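Zemard Hall – Annual Kitchen and Common Room Safety Checklist, With Comments

Inspected 2020-08-08 by Liette Arsenault
Previous inspection: October, by someone who ticked every box in the same pen stroke
Key: OK / FIX / WATCH. Comments are mine and may be read aloud at the users' meeting, as long as it's done in a neutral voice.

1. EXITS AND ROUTES

1.1 Front door opens fully from inside without a key. OK
Opens fully, closes partially. The second part isn't on the form.

1.2 Back door opens fully from inside without a key. FIX
It opens if you lift it and think kind thoughts. A person leaving a smoky kitchen will do neither. The top hinge has dropped and the bottom of the door is dragging on the sill. Needs a longer screw, or a new hinge, or a new door, in that order of expense.

1.3 Routes clear to at least 40 inches. FIX
Stage-side passage is down to 36 at the stacked chairs. The choir says the chairs belong to the quilters. The quilters say they have never owned a chair. Move them anyway.

1.4 Exit signs lit. WATCH
Both lit. The one over the back door hums in a way it didn't last year.

2. FIRE EQUIPMENT

2.1 Extinguisher by stove: gauge in green, pin in, tag current. OK
Tag current. Please stop hanging the apron on it.

2.2 Extinguisher in hallway. FIX
Gauge is in the green but the bracket has let go of the wall on one side. It is on the floor for now with a note on it. The note has already been used to write down a phone number.

2.3 Fire blanket present and reachable. FIX
Present. Reachable by anyone over six feet who is already standing on the stove. Rehang at shoulder height, to the left of the door.

2.4 Smoke alarms tested. OK
Three tested, three worked, and one set off the dog next door. The hallway unit is a Huser and is past the replace-by date printed on its back, so I have put it on the list for replacement even though it passed.

3. ELECTRICAL

3.1 No damaged cords or plugs. FIX
The big coffee urn has tape on its cord. I have cut the plug off so we can skip the discussion.

3.2 No extension cords in permanent use. FIX
There is one behind the piano that has been painted over. Twice, by the look of the edges.

3.3 Outlets near sinks trip on test button. OK
Left one tripped. Right one tripped on the second press, so press it again next month and write down what happens.

3.4 Panel accessible and labeled. WATCH
Accessible. Labels read "lights," "other lights," and "NO." I'd like to know more about the third.

4. TABLES, SURFACES AND STORAGE

4.1 Table legs lock and table doesn't rock. WATCH
The folding tables got the lean test: both hands on one end, weight on, wait. Two of the long ones have a leg brace that slides but doesn't click. They are marked with blue tape underneath and shouldn't carry the urn, the hot trays, or anybody changing a light bulb.

4.2 Tabletops free of cracks, chips and raised edges. OK
Scuffs are fine. A scuff never sent anyone for stitches. What I am after is anything a sleeve or a rag would catch on.

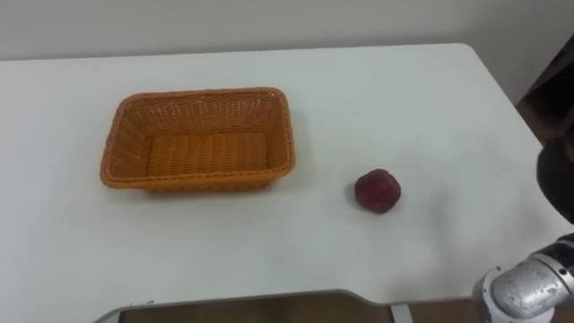
Do scuffed tabletops have to be replaced before we serve food on them?
Only if the surface is broken through. Marks that you can't feel with a fingernail are cosmetic, and the table stays in service. If the nail catches, crumbs and moisture will too, so pull it from food use and keep it for crafts.

4.3 Heavy items stored below shoulder height. FIX
The roasting pans live on the top shelf above the door. I brought them down one at a time and have opinions about every one.

4.4 Shelving fixed to wall. FIX
The Kragh unit in the pantry is fixed to the wall by friction. Two brackets, into studs, before anybody buys canned goods again.

4.5 Cleaning products apart from food. WATCH
Apart, yes, by one shelf. Bleach goes on the floor-level shelf, with the ammonia cleaner in a different cupboard altogether. I'd like a written promise about those two.

5. KITCHEN

5.1 Refrigerator at or below 40°F. OK
Read 38 after an hour with the door shut. There is a jar in the back I didn't open. It has no name on it and I suspect that is deliberate.

5.2 Range hood filters clean. FIX
They were not. They are soaking. Whoever comes in next should not use that sink.

5.3 Hand-wash sink has soap and towels. OK
Soap, yes. Paper towels, yes. The cloth towel went home with me and will not be returning.

5.4 Serving counters and tables clear and wiped before use. OK
Wipe first, then set out. Baskets and trays count as part of the surface – pick them up and wipe under them.
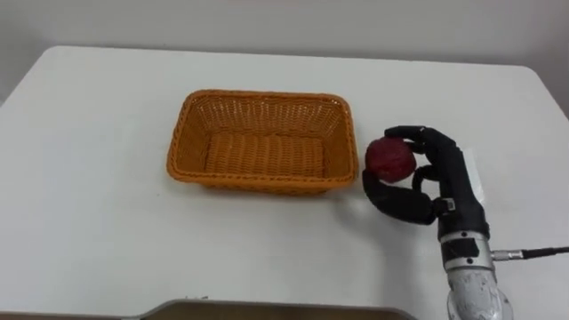 Item 5.4: table with woven basket, empty.

5.5 First aid kit complete. FIX
Contained 52 small bandages, no large ones, and a coupon for Vomomitz floor wax. Scissors missing. The scissors are always missing.

6. OUTSIDE

6.1 Steps even, rail solid. WATCH
Rail moves a little at the bottom post. Tighten now and look again in October before the first ice.

6.2 Outdoor lights working. FIX
Side light is out. The bulb is good, so it's the fixture or the switch.

TO BUY
Hinge, alarm, two shelf brackets, extinguisher bracket, large bandages, scissors on a chain. The estimate is $236, without the side light. If the back door itself has to be replaced the total goes to $886, and I'd like that said before the bake sale money is promised to the piano.

Signed, L. Arsenault
Copy to be posted inside the pantry door, at a height where people can read it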